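Desk cables: the ten minute sort out

Reading time: 2 min

Quick one this month. Desks again, as that's what most of you write in about. Cables mainly. No shopping list, you've probably got all of it in a drawer.

Start with a clear out. Cups, bottles, boxes, post, all off. Wipe down with a damp cloth, well wrung, nothing plugged in while you do it. Dry cloth after. Wood marks if you leave it wet.

Then the power strip. Everything else follows from where that goes. Best spot is at the back against something solid, a wall or the foot of a shelf, so it doesnt slide when you pull a plug. Ours at Penmont used to live on the floor. Kicked, hoovered, kicked again. Up on the desk is better if you've got the depth.

Don't bury it. No papers on top, no bag. Strips and adapters want air round them. If one's too hot to keep your hand on, unplug it and get another.

Never plug one strip into another. Check the rating on the underside while your at it. 3,040 watts is printed on mine and a fan heater eats most of that on its own, so the heater goes in the wall. By itself.

Long leads. Don't wind them tight round the adapter, they go at the neck where the wire meets the plastic. Loose loops, wide as your hand, one strap. Velcro not cable ties, you'll only be cutting ties off again in December when you swap something. Old bread bag clips do fine for thin ones.

Label both ends. Masking tape, folded over like a flag, biro. Do it before you unplug anything!! I learnt that the slow way at the Turkside office, a whole afternoon under desks.

Black leads one side, white the other, if you've got a mix. Sounds fussy. Saves tracing them by hand later.

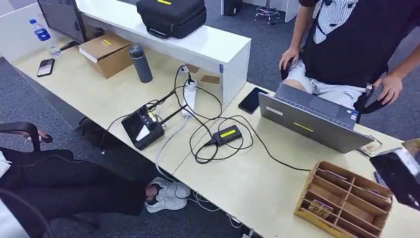

Strip up against the shelf base, adapter mid desk with its cord in coils.

Shelf risers. Good buy, or make one from a plank and two blocks. Cases and bags up top, bits and bobs underneath. Measure first. 400 mm deep is too much for most desks, you end up with your keyboard in your lap.

Drinks: far end from the electrics, lids on. Every time. A spill runs along a lead quicker than you'd think, so leave a bit of slack hanging below socket height and it drips off the bottom instead.

Leads going over the front edge get caught by knees and chair arms. Send them off the back if they'll reach. If not, a stick-on hook under the lip, one every hand's width or so.

Chair last. Wheel it right in and out a few times before you call it done, anything it snags on needs moving. Check the castors for hair as well. Scissors, tweezers, grim job.

Next month: kitchen drawers, and the Escobedo method for lids (had loads of emails about that)

Contact Fakis Home Tips | Copyright Fakis | Back to top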